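From: Asger Hafþórsson
To: trotting list
Subject: Re: Herkby entries

Ovidiu Barbu wrote:

> Does anyone know if the mile at Herkby is still limited to
> 3-year-olds? The sheet I have is last year's. Also, is Zamfir
> going or not?

It's open to older horses now — they changed it in August. Entry is 296 and you pay it to the track office, not to the starter. Five are in so far. Sistia drew the rail, and Grareo is outside her in the second tier, which won't suit him.

Zamfir is out. He went a bad last quarter in his qualifier and they want another month with him before he races.

If you're hauling in, the back gate is closed, so come by the feed barn. Stall 424 is yours if you want it, but bring your own buckets.

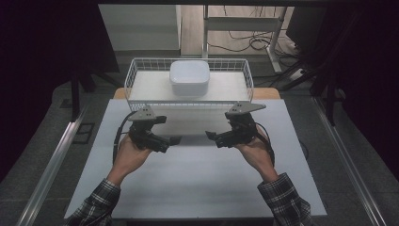
HERKBY, 11th September — Post positions for the mile are final. Drivers must be at the paddock an hour before the first race. Colors will be checked at the gate.

Asger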